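Home | Manuals | Fault Guides | Parts | Contact

Kander Hand-Held Gripper Pair: Set-up and Operator Guide
Section 6: Gripper stops responding during a task
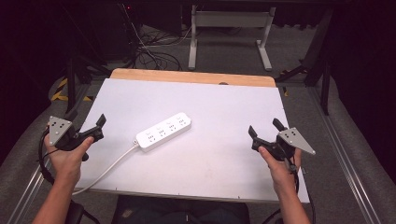 Can I keep working with one gripper if the other has stopped?
Stop both. The pair is recorded as one unit, and a session with one dead side can't be repaired afterwards. Put both grippers down and work through 6.1 before you restart.

This section covers loss of response, late closing and fingers that stay shut on an object. For marker plate faults, see Section 7. Revised 1 Feb 2025.

6.1 Making the station safe

1. Say "stop" out loud if anyone else is working at the station.
2. Open your grip and let go of the object. If the fingers don't open, go to 6.4 and don't pull.
3. Lay both grippers on the table with the fingers pointing away from you.
4. Press Pause on the Tessier control box, then wait for the amber light.
5. Turn the gripper supply off at the control box. Don't unplug a gripper while the supply is on.

CAUTION: The fingers can close without warning when the signal comes back. Keep your own fingers out of the gap until the supply is off.

6.2 Checking the cables

Most lost-response faults at the Brendmont site were traced to the gripper cable, usually at the end nearest the hand. Each gripper has its own black cable, and it needs enough slack to follow the forearm when you reach across the board.

1. Sit in your normal working position with the supply off.
2. Hold both grippers and reach to the far edge of the board, then to each side. Have a second person watch the cables.
3. If a cable goes tight at any point, free more slack at the floor end. You need at least 40 mm of loose cable at full reach.
4. Check that neither cable is trapped under your leg, the chair or a table rail.
5. Run your thumb along the cable for the first 700 mm from the gripper. Look for flat spots, cuts or a kink that won't straighten.
6. Push each plug home until the collar clicks.

Replace a damaged cable. Tape is not an approved repair, including for the rest of a shift.

NOTE: Cables coiled on the floor near the equipment rack should be left in loose loops. A tight coil pulls on the plug every time the operator moves.

6.3 Power strip and cord tasks

Tasks that use a power strip as the object have their own hazard. A strip is a working electrical item, and its cord looks much like any other cord once it goes over the side of the board.

1. Follow the strip's cord by hand from the strip to its plug. Confirm that the plug is not in any outlet.
2. Fit the red plug cover supplied in the Handberg task kit. Do this even if the strip will only be moved around the board.
3. Set the switch on the strip to off.
4. Check the outlet slots for broken pins or bits of finger pad. Throw out the strip if you find any.
5. Lay the cord so that it leaves the board clear of both gripper cables. If they cross, move the cord.

WARNING: Never use a task strip to power equipment, and never use an equipment strip as a task object. One incident at Brendmont in February began with a swapped strip. The operator was not hurt, but a finger tip shorted against a live slot and both grippers lost response.

If you find a task strip plugged in, don't touch it with a gripper. The fingers are not insulated. Turn off the wall outlet first, then pull the plug by hand.

6.4 Fingers stuck closed on an object

1. Confirm the supply is off at the control box.
2. Rest the object and the gripper on the board so that neither is hanging by the other.
3. Turn the release screw on the underside of the gripper body a quarter turn anticlockwise. The fingers should go slack.
4. Slide the object out along the line of the fingers. Don't twist it, and don't use the metal plate as a handle.
5. Turn the screw back until it stops.

If the fingers are still tight after a half turn, tag the gripper and send it for service. Forcing them will strip the drive gear.

6.5 Restarting

1. Turn the supply on with both grippers lying on the table.
2. Wait 22 seconds for the self-check. The fingers will open and close once.
3. Pick up the left gripper and close it on nothing, then do the same with the right. Each should follow your hand with no delay you can feel.
4. Mark the interrupted recording as Faulted. Don't resume it.
5. Enter the fault in the station log with the gripper serial number and what you were handling when it happened.

A second loss of response in the same shift means the pair comes out of use, whatever the cable check showed.

Previous: Section 5 | Contents | Next: Section 7

Related items
Section 7: Marker plate knocks and recalibration
Service note: Release screw wear on older Kander bodies
Handberg task kit: contents and spare plug covers
Tessier control box: light colours and meanings
Station log sheet (print version)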